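In praise of the slow lesson

My grandmother taught me to make pastry by putting her hands over mine and pushing. She had very little to say on the subject, and when I asked how much water she would only shrug and go on pushing. I have been thinking about her a good deal lately, which is a strange thing to admit in a piece about robots, but there it is, and I hope you will bear with me.

For most of the past year I have spent my working afternoons showing robot arms how to do small household jobs. Sometimes I take hold of the arm itself and lead it through the movement, with the joints gone slack and obliging, and sometimes I sit at a desk and steer it with a controller, either on a real bench or in a simulated kitchen on a screen. The jobs are the sort you would never mention to anyone at supper. Pick up the sponge. Put it down over there. Do it again, please, with the sponge turned a little.

People who hear about this are usually kind, and usually a bit sorry for me. Surely, they say, the clever part is done by the computer, and all this steering by hand is a stopgap until the machines can work things out for themselves? I used to nod along. I don't any more, and I would like to set out why, at perhaps greater length than the question deserves.

The first thing is that most of us have no idea what we know. When I started, I was given 118 demonstrations to record of one very plain task, moving a sponge to a tray, and I supposed I would be finished by teatime. By the end of the third one I had discovered that I couldn't say where I normally take hold of a sponge. By the fiftieth I had opinions. I had learnt that I come in high and drop late, that I dither just before closing the fingers, and that the dithering goes into the recording along with everything else. A robot taught by example will take your bad habits as faithfully as your good ones (so will a child, come to that, and I have two).

Volkan Başaran, who taught me the work and has far more patience than I do, used to go through my recordings and stop at the places where I had hesitated. "What were you waiting for?" he would ask, quite gently. Usually I had no answer. Now and then I did, and the answer was useful: I had been checking that the fingers were square to the object, a thing I would never have thought to write down if somebody had asked me for instructions. It was in my hands and it had to be coaxed out of them.

The second thing, and here I part company with some of my friends in the trade, is that I don't believe quantity will save us from thinking about quality. There is a fashion for collecting as many demonstrations as possible, from as many people as can be found, and letting it all come out in the wash. Well, some of it does. But we once trained on 70 careful recordings by Defne Bilgin, who moves an arm as though she were carrying a full cup of tea across a cream carpet, and the result was a good deal steadier than what we had got from a much larger heap of everybody's. I wouldn't build a theory on one afternoon's comparison. I would, though, ask for a little more respect for the person holding the controller, and a proper chair for her while we are about it.

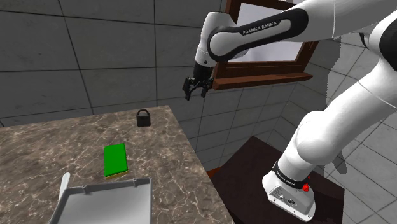 Brollwood, October

I wrote the paragraphs above at home in Aston and am finishing this at the other end of a long train journey, with a simulated worktop open on the laptop: a Franka arm over the marble, its gripper open and empty, a green and yellow sponge and a small black padlock waiting to be dealt with. I'm fond of these pretend kitchens, I must say. Nothing gets broken, and you can put everything back with a single key. Even so, I think they tempt us into hurrying. When a mistake costs nothing you stop minding it, and minding is a large part of what we are supposed to be passing on.

So my plea is a modest one. If you run a project of this kind, give your demonstrators time to practise before you record a single thing, and let them throw away the attempts they are ashamed of. Sit beside them now and again. Ask them what they were waiting for. And if you are the one doing the demonstrating, try the job with your own hands first, several times over, on a real table with a real sponge, and notice what your fingers do when you aren't giving them orders.

My grandmother's pastry took me years, by the way, and mine still isn't as good as hers. I have a batch resting in the fridge at home, and I expect I have overworked it again.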